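How to Trim a Door That Catches on New Carpet
Posted Sep 12, 2018

A door that cleared the old floor will often drag on a new one. Carpet and underlay together can raise the floor enough to stop a door shutting, and even a light rub will wear a track in the pile. Trimming the bottom of the door is a morning's work for one person.

You will need a screwdriver, a pencil, a long straight edge, masking tape, two clamps, a fine-toothed saw or circular saw, a block plane, 120 grit paper and some varnish or primer. I use a Neretti block plane, but any sharp one will do.

Check what kind of door you have
Solid timber doors can be trimmed fairly freely. Hollow doors have only a thin strip of wood along the bottom, and if you cut past it you will open up the core. Look for a maker's label on the top edge. Chauhan doors, which are fitted all over our estate, allow 7 mm off the bottom and no more. Fire doors should be left to a qualified fitter.

Check the hinges too. A loose top hinge lets the door drop on the handle side, and tightening the screws may be all it needs.

Panelled doors need a little more thought, as taking too much off makes the bottom rail look thin beside the top one. 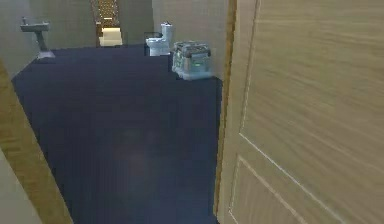

Rillik wrote in the comments that rising butt hinges saved cutting at all: the door lifts as it opens, clears the carpet, and drops back when shut. They do work, though you may have to bevel the top edge of the door so that it misses the frame.

Mark the line
Open and close the door slowly and find the highest point of the floor along its swing. Lay a 12 mm offcut on the carpet there and run a pencil along the top of it onto the door. Check that the line stays within the maker's limit. Take the door off, bottom hinge first, and carry the line across with the straight edge.

Cut and seal
1. Stick masking tape over the line and draw it again on the tape. Score along it with a knife.
2. Clamp the straight edge to the door as a guide and cut on the waste side.
3. Plane down to the line, working in from both corners so the ends don't split.
4. Sand the edge and give it two coats of varnish or primer. Let it dry fully before you hang the door.

Rooms with a hard or flat-woven floor need a smaller gap, so measure each door separately.
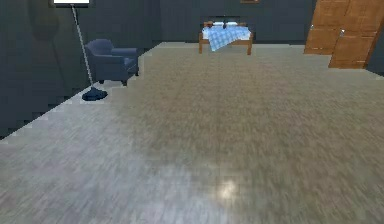

Hang the door again
Fit the top hinge first, with a wedge under the door to take the weight. Put in one screw per hinge and try the swing before adding the rest. If it still catches, mark the spot with chalk and plane a little more off, then seal the bare wood again.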